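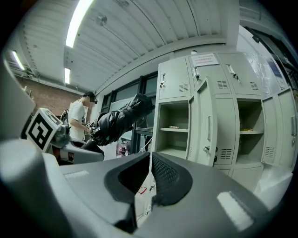 *Fig. 4. Finger pads and marker cube, gripper facing the lockers.*

### 4.3 Grip slips or won't close

A great fault to learn on, and you can fix it yourself!

**CAUTION:** Power off before touching the pads. They close with 70 N of force.

1. Release the grip and switch off.
2. Wipe both finger pads with a dry cloth.
3. Check that the marker cube sits tight. A loose cube gives error 400.
4. Switch on and run 40 open/close cycles.

**Note:** Still slipping? Write to Raelene Whitcombe at Plendidach.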